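Shop > Kitchen > Mixing & Prep > Large Stainless Mixing Bowl

Reading time: 3 minutes

The Postberg Large Stainless Mixing Bowl

I've sold a lot of bowls from this little shop (266 of this one last year, and I packed most of them myself at the kitchen bench with a cuppa going cold beside me), and the Postberg is still the one I grab at home. It's big, it's plain, it's stainless steel all the way through and it has a rolled rim that doesn't bite into your fingers when you're carrying a double batch of bread dough over to the oven to prove. That was what sold me on it, to be fair. My old one had a raw edge and I've got the scar on my thumb to show for it.

I bought my first Postberg before I stocked it, from a catering supplier who was closing down, and used it every weekend for a year. Pavlova, coleslaw for the footy club, marinating a whole lamb shoulder, soaking the silverbeet when the garden's gone mad. It's also been a bath for a very muddy pair of garden gloves, which I don't recommend but it washed up fine!

The inside has a brushed finish, so it isn't mirror-bright like some of the fancy display ones, but it still throws the kitchen light around nicely. I like brushed for a working bowl. You're going to be at it with a whisk and a metal spoon, and small scratches just sort of disappear into the grain after a while instead of glaring at you.
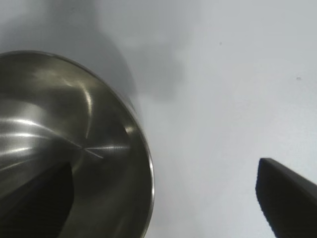 Can I put it in the dishwasher?

Any dishwasher with enough room on the bottom rack will do it, just lean the bowl on its side so the water drains away. Dry it with a tea towel afterwards if your water's hard like ours, or you'll get those chalky spots – a wipe with white vinegar shifts them.

A few things I get emailed about all the time. It's a single layer of steel, so it warms up and cools down fast. That's lovely for whipping cream (twenty minutes in the freezer first, if you can clear a shelf among the frozen peas) and for cooling custard over ice. It's less lovely if you want to keep mashed potato hot on the table for a long lunch. For that I'd go with the Skosine insulated server, further down the same category.

Please don't put it in the microwave. I know you know, but somebody's brother-in-law doesn't.

You can sit it over a saucepan of simmering water for melting chocolate, but it's really too wide for most home saucepans and you'll want an oven mitt on the rim. I use the small bowl from the Olszewski nesting set for chocolate and keep the Postberg for the heavy stuff. On storage, it's a bulky thing and there's no getting around it. Mine lives on top of the fridge with the colander and the salad spinner inside it. If you've got a flat with two cupboards, have a think before you order, or look at the nesting set.

New bowls sometimes have a faint greyish film on them from polishing at the factory. Rub a bit of cooking oil around the inside with paper towel, then wash with hot water and ordinary dish soap. Do that before the first use and you won't see grey on your tea towels. Skip the steel wool and anything with bleach in it, even when there's burnt toffee involved. Hot water and an hour's patience gets toffee off.

Lids are sold separately. The Badmont silicone cover in the largest size stretches over the rim and holds well enough for the fridge overnight, though I wouldn't trust it upside down in the boot of the car. A dinner plate or a damp tea towel is perfectly good for dough.

Postage is a flat $19 anywhere in the country, and I'll combine orders, so if you're adding a lid or a couple of spatulas the postage stays the same. Bowls go out in a double-walled carton with paper around the rim. If yours turns up with a ding, send me a photo and I'll sort out another one – keep the carton till you've had a look at it. Orders in before 2 pm usually make the afternoon pickup, and things slow down a bit in December when everyone remembers they're hosting.

Product code 857. Goes with: Badmont silicone cover (largest), Olszewski nesting set, Skosine insulated server.

Contact us | Postage & returns | © All rights reserved | Back to top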